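Jestmont Residents' Association
Minutes of the March meeting

Place: reading room, Hosier Street entrance
Start: 7:05 pm
Chair: Eduardo Aguiar

1. Previous minutes
The minutes of the last meeting were read and accepted with one correction. The word "fence" in item 4 should be "gate".

2. Water in the basement
The company Drusis visited the building and sent its offer for the repair of the drain. The price is 2000 for the full work, or 1000 if we repair only the part under the bicycle room. There was a long discussion. Several members think that the smaller repair will only move the problem to the next room. Others remarked that the reserve is low after the roof. It was decided to ask Drusis for the same offer in two payments, and to vote in the next meeting.
Until then the bicycles stay on the ground floor, on the left side only, so that the door to the yard can open completely.

3. Noise
A letter from the second floor was read. It complains of music after 10 pm. The house rules already say quiet from 10 pm, and they will be put again in every mailbox. One member asked if moving of furniture is also noise. The chair answered that it is.

4. Garden
The plum tree near the Aquino side must be cut back before the leaves come. The neighbors on that side agree and will lend the long ladder. Soil for the beds: 30 bags, the same kind as last year. The delivery must come in the morning - in the afternoon the yard is closed by parked cars.

5. Keys
Of the 72 keys given out for the front door, about ten did not come back from former tenants. The lock will not be changed for now. Who has an old key at home, please return it to the chair.

6. Other matters
The light on the back stairs goes off too quickly. The chair will ask the electrician for a longer time.
A request to paint the laundry room yellow was received with interest but without a decision.

End of meeting: 8:50 pm
Minutes written by the secretary, and checked by E. Aguiar 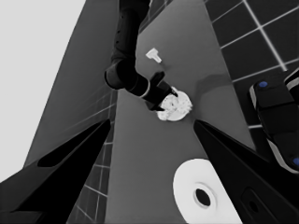
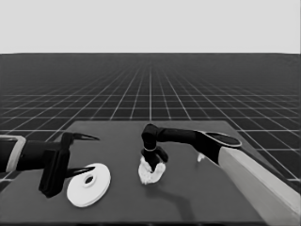 Both pictures: computer renderings, gray work surface with dark grid of thin white lines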